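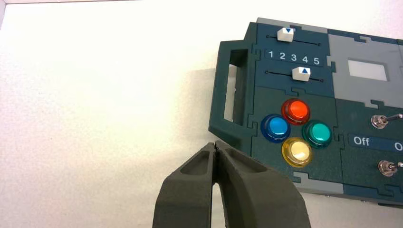
Section 4: Setting up your Romside play corner

By now you should have everything out of its boxes and the cardboard flattened somewhere out of the way, so put the kettle on if you haven't already and we'll get going. This section takes you through choosing the spot, laying the mat, putting up the Dondmont shelf and deciding what goes where. It's all quite gentle work, but the shelf does want two adults for a few minutes, so it's worth reading to the end before you pick up a screwdriver.

Before you begin

You will need a tape measure, a pencil, a spirit level, a cross-head screwdriver and a soft cloth. The wall fixings in the bag marked 1746 are meant for solid brick or block. If your wall is plasterboard, please buy fixings made for it from your local hardware shop and keep ours in a drawer for another day.

CAUTION: Check for hidden pipes and cables before drilling. If you are at all unsure, ask somebody qualified to look at the wall first.

1. Choose your corner. A spot with daylight is lovely, but try to keep out of the full glare of a south-facing window, as the mat will fade over the summers. Stay well away from radiators, fires, trailing blind cords and the swing of any door. Sit down on the floor for a minute while you're deciding, too. You'll notice draughts and table corners that you'd never spot standing up!

2. Sweep the floor and wipe it over with a damp cloth, then let it dry completely. Grit under the mat will work its way through in the end, and it can scratch a wooden floor quite badly.

3. Unroll the Orau mat with the ribbed side down. It will want to curl up again at first, having spent so long in its tube. Lay a few heavy books along the edges and leave it overnight if you can bear to wait.

Note: A new mat may smell a little when it's first unrolled. Opening a window for the afternoon usually sees it off.

4. Mark the shelf position. Hold the bracket against the wall, lay the spirit level along the top and pencil through the two holes. The lowest shelf is the children's own, so keep it low enough for them to reach without climbing.

5. Drill and fix the bracket. Tighten each screw a little at a time, going from one to the other, until both are snug. Please don't be tempted to leave this for later and stand the shelf loose against the wall "just for now".

CAUTION: The shelf must be fixed to the wall before anything is placed on it. Keep children out of the room while you are working, and count the spare screws back into the bag afterwards.

6. Hang the shelf. One person lifts and the other guides the back rail down over the bracket until it drops into place. Give it a firm tug forwards. If it moves, lift it off and check that the bracket screws are fully home.

7. Load the shelves. The top shelf will take 12 kg and each of the lower ones 20 kg, spread evenly. Books and wooden blocks are heavier than they look, so put them at the bottom and save the top for paper, dressing-up hats and other light things.

8. Set out the activities. We'd suggest starting with very little. One basket of blocks, a few picture books and a single number activity will keep most small children happy for weeks, and you can always bring out something fresh when interest flags. A panel with a 1 to 5 number strip between two sliders is a nice one to begin with: ask for a number and let the child move a knob along to it, or put the top knob at 1 and see where they would like the bottom one to go.

Looking after everything

Wipe the mat and shelves with a cloth wrung out in warm water and a drop of washing-up liquid, and dry them afterwards. Bleach and furniture polish will both spoil the finish. The mat can be rolled up for storage, but roll it loosely with the ribbed side outwards and never fold it.

Go over the bracket screws every few months. Many families like to do this in November, when the clocks have gone back and everybody is about to spend a good deal more time indoors.

If the shelf rocks, sags or comes away from the wall at all, unload it and take it down before anyone plays nearby. The Majumder spares list in Section 7 covers brackets, rails and replacement end caps, and it tells you how to order them.

Section 5: Adding the reading bench

We use cookies to help our manuals pages work properly and to remember your language. Accept all | Manage choices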